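Workshop notebook – long counter cabinets, sort-out and hinge check
Jul 3, 2025

Started early while the room was quiet. The plan was to do the low cabinets under the long counter in one go: empty, wipe, look over the hinges, decide what lives where, put back. Got further than I hoped and I'm really pleased with how the blue boxes are working in there!

State of play before starting. The cabinets had been filled in January, in a hurry, when everything came down from the Plonier store. Anything that fitted went in. So we had sanding discs next to the paper offcuts, two tins of the Ilie wax on their sides (lids tight, luckily), and the drawer runners for the Jarnura bench wrapped in a tea towel. I have been looking for those runners since spring.

Carcass first. Inside depth is 552 mm from the front edge to the back panel, measured at the base and again at the shelf, same both times. The boards are 18 mm throughout. I wrote 16 in the old book, so please correct your copy if you took it from there. The counter oversails the cabinet front, and it catches your knuckles if you lift a box too early on the way out. Slide it clear first, then lift. Sounds obvious, I still did it twice.

Hinges. I love these now that they're set properly. The door had been dropping at the handle side and rubbing on the base when it closed. Backed off the side screw on the lower hinge, took up the depth screw on the upper one half a turn, tried it, another quarter turn, tried it again. Closes with a soft clap and the gap looks even all the way down. One of the plate screws on the upper hinge was spinning in its hole. Glued in a sliver of beech, left it while I had a coffee, drove the same screw back in. Holding well. If it goes again we should move the plate up slightly and start with fresh holes.

The joint between the two counter panels is still good. Ran a fingernail over it and there's hardly a step. I'd like to get some wax along there before winter all the same, the Ilie stuff went on beautifully on the test piece and didn't darken it much.

Boxes. Settled on the blue ones from Flemier. They're light, they stack, and the labels take pencil, so changing the contents doesn't mean a new label every time. Tried them long side out first and lost a lot of shelf. Short side out is better – you can still read the label and there's space to get your fingers round. Flaps to be folded in, please. A flap standing up snags on the shelf above and then the whole box comes out crooked.

Contents as decided this morning, subject to argument:
Abrasives, discs and sheets together, coarse at the front
Hinges, plates and their screws, in the small bags
Paper templates, flat, with nothing on top
Wax, cloths, the soft brushes
Jarnura runners and anything else for that bench

Glue stays out. It goes on the open shelf by the sink where we can see the dates on it.

Loading order matters more than I thought. The box at the hinge side has to go in last, or the open door gets in the way of your elbow when you reach for the far one. It helps to bring the boxes down to the floor, kneel, and work from there. The carpet tiles are kind to the knees but they hold sawdust in the ribs, so vacuum before AND after. There is one mark on the tiles that I've gone over with soapy water. Will look at it again when I'm next in.

Doors and boxes under the long counter:
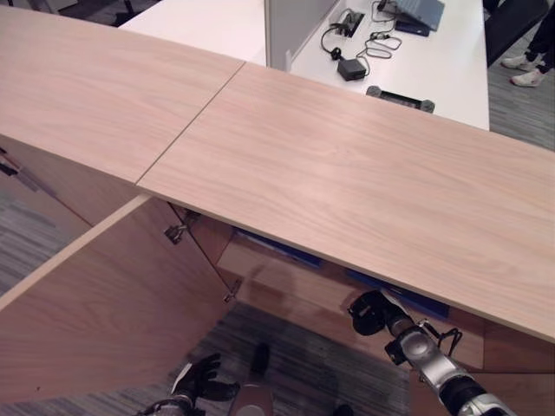
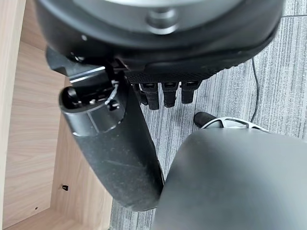
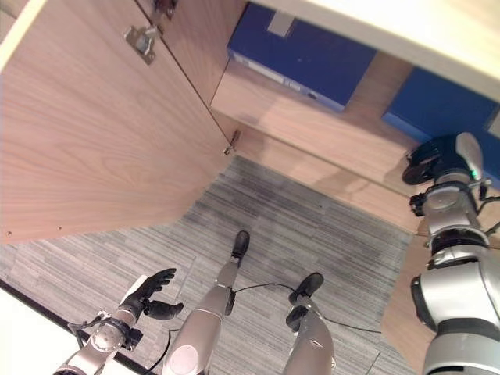
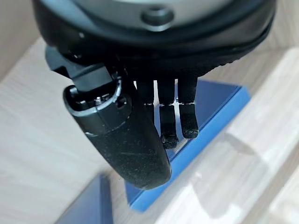
Ilie would rather see the abrasives moved to the far end, well away from the paper templates, as grit gets into everything however carefully the sheets are bagged, and one scratched template means cutting a new one. Also asked whether the labels could go on two sides of each box, so that it doesn't matter which way round it goes back. Both good points and both easy. I'll swap the boxes over and do the second labels in the same pencil.

Still to do
Felt dots for the inside of the door, 2 per door, top and bottom corner
Count the small hinge screws, I think we're down to 42 and the Jarnura bench will eat most of them
Find out if Plonier still have the matching shelf pins
Wax on the counter joint
Copy the 18 mm figure into the front of the book

Shelf pins are the one I'd chase first. The spare shelf is leaning against the wall doing nothing, and with it in we'd get a second row of boxes and could finally clear the stuff under the window. I tried it with offcuts as packers, just to see, and the height is lovely, enough for a box and a hand over the top of it. Took the packers out again afterwards, they're in the hinge box for now.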